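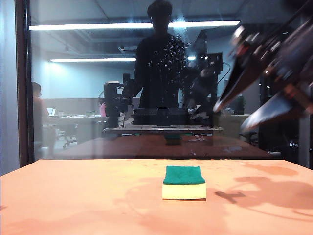 Can I hand out samples at my stand?
Yes, if they fit on your own counter. Small household goods are fine, such as a kitchen sponge with a green scouring side. Food needs a permit from the Pollbridge office.

When can I set up?
From 10 am the day before opening. Stands must be finished 3 hours before doors open.

Can I share a stand?
Yes. Both firms must be named on the booking form. Send changes to Yanti Gunawan.

Related
Stand prices and sizes
Parking at Pollbridge
January trade fair: exhibitor list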